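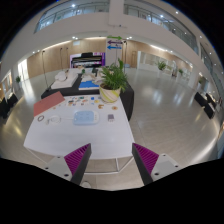 Main hall, white table with small objects on it.

Udham Hall, pre-hire electrical and trip hazard check
Walked February 5, 2026. Comments by the inspector.

1. Exit routes clear
Pass, on the day. The sheet from October also says pass, in the same handwriting for all 33 lines, so I don't put much weight on it.

2. Exit signs lit
Pass. Tunov, the contractor, claims a four-hour battery life. I saw no test record and would like one.

3. Extension leads and power strips
Comment only. A strip that looks fine on top tells you very little. Turn it over, read the rating, check the cord where it enters the body. The hire form asks "Are leads safe?" and everyone ticks yes. What else would they tick?
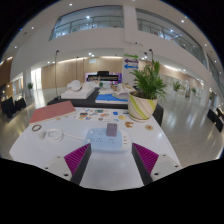 4. Portable appliance labels
Fail. The Yimyam register lists 48 items. I was shown labels for fewer, and the kettle's had worn blank. A label is only proof that somebody owned a label printer.

5. Tables and loose items
Pass. Folding legs, where fitted, to be locked before use. Bags and small stuff off the floor during events. The posted limit of 244 people assumes no furniture at all, and I doubt any hirer has read that far.

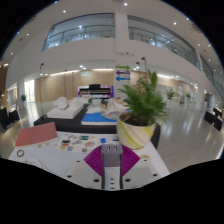 Jintana Khunthong replied that the limit was worked out by Kamosum with tables included, and that she would send the drawing. Until it arrives, item 5 stays a pass with a question mark.

6. First aid box
Present. Two dressings out of date. Replace.

Recheck item 4 before the next hire.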